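Projektbericht: Regeln für die Datenaufnahme mit handgeführten Greifern
Studienprojekt Robotik und Automatisierung, Hochschule Pletudport
Verfasser: Szabolcs Pintér und Projektgruppe Nundalari

1 Ausgangslage

Die Gruppe Nundalari hat im Sommersemester Demonstrationen für Greifaufgaben im Haushalt gesammelt. Statt eines Roboterarms führt dabei eine Person einen Zweifingergreifer von Hand, eine Kamera am Greifer zeichnet auf. Aus den Aufnahmen soll später eine Steuerung für einen stationären Arm gelernt werden.

Die ersten Aufnahmen liefen ohne schriftliche Vorgaben. Beim Zusammenführen der Daten passten die Episoden verschiedener Personen nicht zusammen. Die einen begannen mit geöffneten, die anderen mit geschlossenen Fingern, und das Ende einer Episode wurde mal beim Loslassen, mal beim Zurückziehen gesetzt. Zu Fehlversuchen gab es keine Absprache. Unsere Aufgabe war es deshalb, eine kurze Aufnahmeordnung zu schreiben und an laufenden Aufnahmen zu prüfen.

2 Vorgehen

Normen für Industrieroboter haben wir gesichtet, aber nur am Rand verwendet. Sie behandeln den Schutz von Personen vor angetriebenen Achsen, was auf ein handgeführtes Werkzeug nur teilweise übertragbar ist. Hilfreicher war die Laborordnung der Werkstatt Karppinen, in der wir einen Teil der Geräte geprüft haben. Von dort stammt die Form: kurze Sätze, eine Anweisung pro Punkt, alles auf einer Seite.

Den ersten Entwurf haben wir im Juli mit den Personen durchgesprochen, die selbst aufnehmen. Zwei Punkte fielen danach weg, weil sie bei der Arbeit am Tisch nicht einzuhalten waren. Darunter war die Vorgabe, den Greifer immer senkrecht zur Tischfläche zu halten.

3 Die Aufnahmeordnung

Die Endfassung hat acht Regeln.

1. Vor der ersten Episode Fingerbeläge auf Risse und losen Sitz prüfen. Beschädigte Beläge tauschen und den Tausch im Protokoll eintragen.
2. Kameralinse reinigen, Testaufnahme ansehen.
3. Jede Episode beginnt mit geöffneten Fingern und endet, wenn die Finger wieder offen und frei vom Gegenstand sind.
4. Werden zwei Greifer benutzt, starten und stoppen beide Aufzeichnungen gemeinsam.
5. Fehlgriffe nicht löschen. Sie werden markiert und bleiben im Datensatz.
6. Keine Gesichter, Ausweise, Briefe oder Bildschirme mit persönlichen Angaben im Sichtfeld. Hände dürfen zu sehen sein.
7. Keine Messer, heißen Gegenstände oder offenen Flüssigkeiten ohne zweite Person im Raum.
8. In Privatwohnungen liegt vor Beginn eine schriftliche Einwilligung aller Bewohner vor.

Greiferkamera bei Tischaufgaben im Wohnraum
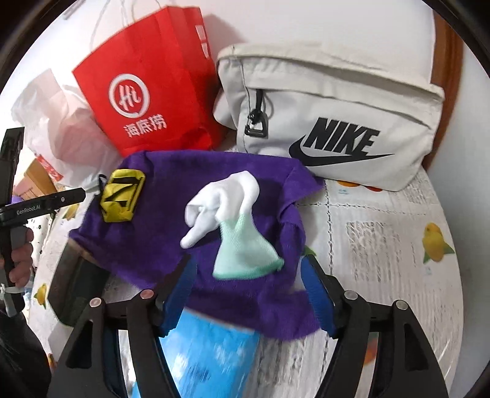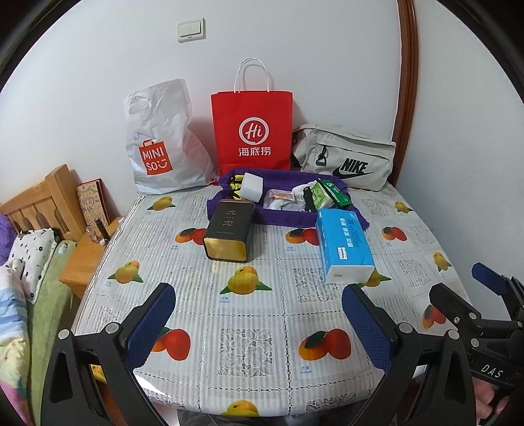
Zu Regel 4 gab es die meisten Rückfragen. Bei Aufgaben mit Stoff arbeitet eine Hand oft länger als die andere, und es liegt nahe, den ruhenden Greifer früher abzuschalten. Für die Auswertung ist das ungünstig, denn die Zeitachsen müssen dann von Hand abgeglichen werden. Wir haben die Regel unverändert gelassen und im Protokollbogen ein Feld für Pausen ergänzt.

Regel 6 wurde im Wortlaut mehrfach geändert. Zuerst sollten alle bedruckten Flächen abgedeckt werden. Das hätte die Umgebung so verändert, dass sie mit einem normalen Haushalt wenig zu tun hat. Verpackungen und Aufdrucke sind jetzt erlaubt, solange sie keine Namen oder Adressen von Privatpersonen tragen.

4 Überprüfung am Datensatz

Als Prüfgrundlage diente der Bestand aus dem Teilprojekt Vindville mit 2867 Episoden. Zwei Mitglieder der Gruppe sahen ihn unabhängig voneinander durch und hielten Verstöße im Protokollbogen fest. Bei Abweichungen entschied die Gruppe gemeinsam.

67 Episoden wurden ausgeschlossen. Der häufigste Grund war ein fehlender Endzustand nach Regel 3: Die Aufzeichnung stoppt, während der Gegenstand noch zwischen den Fingern klemmt. An zweiter Stelle standen nicht gemeinsam gestoppte Greifer. Verstöße gegen Regel 7 wurden im Bestand nicht gefunden, allerdings lässt sich die Anwesenheit einer zweiten Person aus den Aufnahmen meist nicht ablesen.

5 Grenzen und offene Punkte

Die Ordnung ist nur für Tischaufgaben erprobt. Für Arbeiten am Boden oder in Schränken müsste mindestens Regel 2 erweitert werden, da sich die Lichtverhältnisse dort während einer Episode stark ändern können.

Offen ist außerdem der Umgang mit widerrufenen Einwilligungen. Bisher wird der Aufnahmeort nur im Papierprotokoll geführt, eine Löschung einzelner Haushalte ist damit umständlich. Die nächste Projektgruppe sollte eine Ortskennung in die Metadaten aufnehmen. Der Protokollbogen und die Aufnahmeordnung liegen im Gruppenlaufwerk unter Nundalari.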